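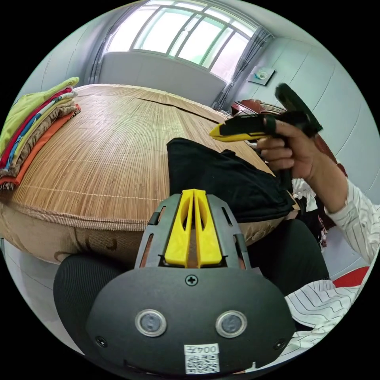 The back bedroom is finally a place people want to sleep in, and I've been waiting since April to put this page together! It used to be where we sent the ironing board, the spare fan and every coat without a hook. Now it's a bedroom and nothing else, and the bed gets to be the center of it. I wanted the whole room to come from menswear, from shirts and suits, and the white sleeve with the thin dark pinstripe on the right is pretty much the look I had taped inside my notebook the whole time. Dark trousers, ribbed black knit, a crisp light stripe running through it. You could furnish a house from that (I may yet).

A few notes on the room, for everyone who wrote in asking.

The stripe
White ground, thin dark line, nothing wider. I tried a butcher stripe first and it looked like a deck chair. Once I went down to a pinstripe I stopped fussing with it.

The sheets
Plain white cotton from Sfeir, washed twice before they ever went on. They wrinkle like crazy and I love them for it.

The pillowcases
Rocío Ticona sewed these from a bolt of shirting she'd been saving, and she put a proper button placket on the back of each one. The buttons came off an old dress shirt. I could look at those plackets all day.

The throw
Black ribbed knit from Jamano, heavy enough that it stays where you drop it. The cat found it before I'd cut the tag off.

The paint
Pernach in a warm off-white. I'd picked something cooler and it went blue by four in the afternoon, so back to the store I went. I still have most of a can if anyone local wants to paint a closet.

The lamp
$38 at the Brokorness flea market, shade included! The cord needed replacing, so add a little for that. It leans a tiny bit to the left and I've decided that's how it was made.

The bench
It's 36 inches long, which leaves just enough room to get past it in the dark without barking a shin. I sanded it down on the porch over two evenings and waxed it. No stain, the color was already good.

The closet door
Still sticks. I've planed the top edge and I'm now looking hard at the hinge side.

Still to come
Curtains. I have samples pinned up and I change my mind every morning. Right now I'm leaning toward plain charcoal with the stripe as a narrow edging, and Rocío says she'll do the edging if I do all the measuring.

Page updated 2024-11-29. Next up is the hallway, which has terrible light and a floor I adore.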